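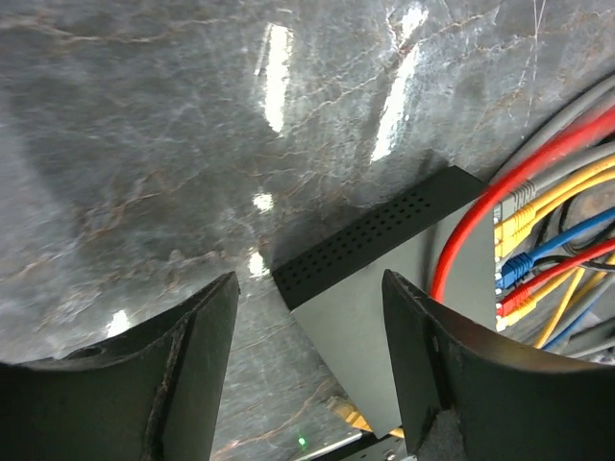
Could the students please get longer on the cable task next time, Ollex asked us at the end of the June visit, because they had only just begun to get the feel of it when the bell went. We have taken that to heart, and it has shaped most of what we did over the summer and into this term.

Progress report to the Skevard fund, September 30, 2025

Thank you once again for your patience with us, and for the extra 380 dollars toward spare parts, which went faster than any of us would like to admit (connectors mostly, and a replacement motor for the wrist).

The club now has 12 regular students at the Ovorport site, and they have settled on network cabling as their project for the year. The switch has its cables in red, yellow, blue and gray, and the students have to bring the gripper in over it without snagging any of them. It's a fiddly job! They've logged 91 practice runs so far, and the notebooks are a pleasure to read, crossings-out and all.

The two black fingers are scuffed and worn along the edges by now, and we'd like to print a fresh pair before the winter meet. Glare off the polished marble has also been a bother for the vision group, who are trying a few different exposure settings.

We are about 3 weeks behind on the unplugging routine. Samuel, as the students have named the arm, still approaches the ports at too steep an angle, and that part of the code is being rewritten now. The parts receipts will follow separately.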